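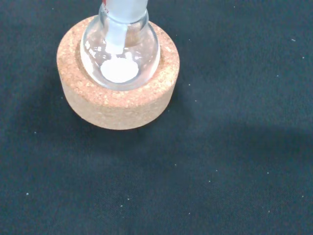 コルクのリング台に据えた透明な丸底フラスコ

ルーペと手元用眼鏡の手入れ、しまい方、ちょっとした直し方
Flernaseck 暮らしの道具メモ
更新:2019年4月19日

手持ちルーペ、スタンドルーペ、手元用の眼鏡は、毎日使うわりに手入れが後回しになりやすい道具です。見えにくくなったと感じて度数を疑う前に、まずレンズの汚れと細かい傷を見てください。皮脂の膜が一枚あるだけで、小さな文字はかなりにじみます。

以下は家にある物でできる範囲の手入れです。度数の変更、レンズの入れ替え、枠のろう付けなどは店に任せる作業なので扱いません。

■ 拭く前に流す

レンズの傷の多くは、乾いた布で砂ぼこりをこすったときにつきます。シャツの裾、ティッシュ、台所のペーパーで乾拭きするのはやめます。

手順
・水道のぬるめの水を細く出し、レンズの両面を流す。お湯は使わない。
・台所用の中性洗剤を指先に一滴とり、レンズの両面、鼻あて、つるの内側の順になでる。
・洗剤が残らないようにすすぐ。ぬめりがなくなるまで流す。
・ティッシュを軽く当てて水滴を吸わせる。ここではこすらない。
・最後に眼鏡用の布で、中心から外へ軽く拭く。

コーティングつきのレンズは熱に弱く、湯で洗うと表面に細かいひびが入ることがあります。一度入ったひびは磨いても消えません。洗剤は中性と書いてあるものに限ります。弱アルカリ性の住居用洗剤、重曹、歯みがき粉、クレンザーは使いません。歯みがき粉で傷が消えるという話をときどき見かけますが、研磨剤でコーティングを削ってしまい、曇りが広がるだけです。

アルコール入りのウェットティッシュは、ガラスレンズなら問題ないことが多いものの、アクリルのルーペでは白く濁ったり、縁からひびが入ったりします。材質がわからないルーペには使わないでください。

■ スタンドルーペを洗うとき

枠とレンズのあいだに水が入ると抜けにくく、乾いたあとに輪じみが残ります。丸洗いせず、次のようにします。

・大きなほこりをブロアーか柔らかい刷毛で払う。
・眼鏡用の布を水でぬらして固くしぼり、軽く押さえるように拭く。
・別の乾いた布で仕上げる。
・枠の溝は、綿棒の先を少しぬらしてなぞる。

ライトつきのものは、電源を切って電池を抜いてから拭きます。充電式で電池が外せない場合は、ケーブルを外し、スイッチと充電口のまわりには水気を近づけません。LEDの部分が汚れていると手元が暗くなるので、そこも乾いた綿棒で拭いておきます。

うちではIrnumのスタンドルーペを長く使っています。脚の裏についている滑り止めが黒ずんできたら、中性洗剤を薄めた水で拭くと吸いつきが戻ります。戻らなければゴムの寿命なので、貼り替えます。ホームセンターで売っている家具用の薄いゴムシートを丸く切って貼れば足ります。脚によって厚みが違うとレンズが傾き、片側だけぼやけるので、必ず同じシートから切り出します。

■ 眼鏡用の布の洗い方

布が汚れていると、拭くたびに油をのばすことになります。

・中性洗剤を溶かした水で押し洗いする。
・柔軟剤と漂白剤は使わない。柔軟剤の成分がレンズに移り、筋になって残る。
・よくすすいで陰干しする。
・乾いたら振って、糸くずがついていないか見る。

洗濯機に入れる場合は、目の細かいネットに単独で入れます。タオルと一緒に洗うと毛羽がつきます。布は何枚か用意し、台所、机、かばんに分けておくと洗い替えに困りません。レンズ用と画面用は混ぜないほうがよく、色で分けておくと間違えません。

■ 鼻あてと耳にかかる部分

緑色のものがついていたら緑青です。金属の芯と汗が反応したもので、シリコンの鼻あての裏によく出ます。やわらかい歯ブラシに中性洗剤をつけ、レンズに触れないように小さく動かして落とします。歯ブラシの毛先はレンズに当てないこと。

鼻あてが黄ばんで硬くなったものは洗っても戻りません。ねじ止め式なら自分で交換できます。

・白いトレイか、縁のある皿の上で作業する。
・精密ドライバーは溝にぴったり合う幅のものを選ぶ。
・ねじを外したら、磁石か小さな粘着テープに貼っておく。
・新しい鼻あては左右の向きがあるものもあるので、外す前に写真を撮っておく。
・締めるときは止まったところでやめる。

はめ込み式の鼻あては、外すときに枠の腕を曲げやすいので店に頼んだほうが無難です。鼻あての部品は、近所の店では左右一組で725円でした。大きさが合わないと高さが変わり、手元の焦点の合う位置がずれます。古いものを持っていって並べて見比べるのが確実です。

■ ねじがゆるむとき

つるがぱたぱたと開くのは、ちょうつがいのねじがゆるんでいるためです。締めてもすぐ戻るときは、ねじ山に汚れが詰まっていることがあります。ねじをいったん抜き、綿棒で穴のまわりを拭いてから締め直します。

瞬間接着剤で止めるのはやめてください。蒸気でレンズが白くなりますし、次に外せなくなります。マニキュアの透明なものをねじの頭に少量のせる方法は、あとで外せるので応急処置には使えます。除光液はプラスチックの枠を溶かすので、外すときは楊枝で削り取ります。

ねじをなくした場合、つま楊枝や針金を通して使い続けると、ちょうつがいの穴が広がります。当日しのぐだけなら細い糸を通して結び、早めに店へ持っていきます。

■ しまう場所

レンズのある物をしまうときに避けたい場所は決まっています。

・車の中。ダッシュボードの上はもちろん、収納の中も高温になる。
・洗面台の棚。整髪料のスプレーが少しずつかかる。
・コンロの横。油煙がつく。
・浴室と脱衣所。湿気で金具がさびる。
・日の当たる窓ぎわ。

窓ぎわを避けるのは、傷みのほかに火事の心配があるからです。凸レンズに日光が当たると光が一点に集まり、新聞紙やカーテンが焦げることがあります。夏だけの話と思われがちですが、冬は日が低く、部屋の奥まで差し込みます。ルーペは使い終わったら必ずふたをするか、引き出しに入れます。机に出したままにするなら、布を一枚かぶせるだけでも違います。水を入れた丸いガラス容器でも同じことが起きるので、花びんや金魚鉢も置き場所を見直してください。

眼鏡を机に置くときは、レンズを上に向け、つるをたたんで下にします。上下を逆にして、つるを開いたまま置く方法でもレンズは浮きますが、引っかけて落としやすくなります。

ケースは、外側が硬く、内側が起毛のものが安心です。Ganthorpeの平たいケースは引き出しに立てて並べられますが、レンズの大きい眼鏡だとふたの内側に当たります。買う前に、レンズの縦の幅を定規で測っておくとよいでしょう。布の袋だけで持ち歩くときは、鍵と同じポケットに入れないようにします。

ケースの内側にも砂ぼこりがたまります。逆さにして底をたたき、粘着テープで起毛の部分を軽く押さえて取ります。掃除機のノズルを直接当てると、内張りがはがれることがあります。

■ 眼鏡が何本もある家の見分け方

手元用、テレビ用、外出用と分けている家では、取り違えがよく起こります。枠の形が似ていると、かけてみるまでわかりません。

・つるの内側に、色つきの細いビニールテープを巻く。手元用は黄色、テレビ用は青のように決めておく。
・ケースにも同じ色のテープを貼る。
・見えにくい人が使う場合は色に頼らず、つるの先に輪ゴムを巻くか、立体シールを貼って指で区別できるようにする。
・度数と作った時期を紙に書き、ケースの底に入れておく。

輪ゴムは古くなると溶けて枠にくっつきます。うちでは毎年7月に全部取り替えています。跡が残ったときは、中性洗剤をつけた指の腹でこすり、爪は立てません。

立体シールは文具売り場のもので足ります。Chareonsukの丸いシールは直径11ミリで、つるには大きすぎたので、ケースのふたに使いました。つるには半分に切って貼ってもかまいませんが、切り口がこめかみに当たらない向きにします。

■ 手元の明るさを直す

レンズをきれいにしても読みにくいときは、明かりの位置を変えてみます。

・右利きなら左の奥、左利きなら右の奥から照らす。書き物の手影が紙にかからない。
・光沢のある紙は、明かりを少し横へずらすと照り返しが消える。
・ルーペを使うときは、明かりをレンズの上からではなく、レンズと紙のあいだに横から入れる。
・机の天板が白いと照り返しがまぶしい。濃い色の下敷きや布を敷く。

濃い色の布は、小さなねじや針を落としたときにも役立ちます。毛足の長いものだと部品がもぐるので、織りの詰まった平らな布を選びます。黒いねじを扱うときだけは白い布に替えてください。

手持ちルーペは、紙に近づけてから少しずつ離していき、文字がはっきりしたところで止めます。腕が疲れて距離が動くようなら、本を何冊か重ねて肘を置く台にします。読書台があれば紙のほうを起こせるので、首も楽です。読書台の下の縁に滑り止めの紐を一本渡しておくと、薄い冊子がずり落ちません。

行を飛ばしてしまう人には、厚紙で作る読み窓が便利です。名刺より少し厚い黒い紙に、細長い窓を切り抜きます。新聞用なら、横28ミリ、縦書き一段分の長さが使いやすい寸法でした。教科書のような大きめの字には、ひと回り広い窓をもう一枚作ります。切り口が毛羽立つと文字にかかって見えるので、カッターの刃を新しく折ってから切ります。つや消しの紙でないと、照明が映って読みにくくなります。

■ 曇り止めと水滴

マスクや湯気で曇るときは、眼鏡用の曇り止めを使います。液体のものはつけすぎるとにじむので、乾いたレンズにごく薄くのばし、ティッシュで押さえてから布で仕上げます。石けんを塗って拭き取る方法もありますが、石けんはアルカリ性で、残るとコーティングによくありません。使ったらその日のうちに中性洗剤で洗い流します。

冬に外から帰ってすぐ拭くと、水滴に混じったほこりを引きずります。しばらく置いて曇りが引いてから拭きます。雨の日も同じで、まず水で流します。

海やプールのあとは、塩分や塩素が残らないように真水ですすいでください。ちょうつがいに残った塩はさびのもとになります。すすいだあと、つるを何度か開け閉めして水を出し、ティッシュで吸い取ります。

■ 店に持っていく目安

・レンズを外さないと取れない汚れがある。
・平らな机に伏せて置くと、がたつく。
・つるを開くときに引っかかる。
・枠に白い筋が出ている。割れる前ぶれのことが多い。
・洗っても、斜めから見ると虹色のむらが残る。

枠のゆがみは自分で曲げて直さないでください。プラスチックの枠をドライヤーで温める方法は、レンズのコーティングを先に傷めます。調整だけなら、おおよそ2年に一度を目安に見てもらい、そのとき鼻あてとねじも一緒に頼むと手間が省けます。

片目だけ急に見えにくい、まっすぐな線がゆがむ、黒い点が急に増えたといったときは、眼鏡の手入れや調整の話ではありません。早めに眼科を受診してください。

関連する項目:卓上ライトの首がたれるときの直し方/引き出しの中の仕切りを厚紙で作る/文字盤の大きい時計の電池交換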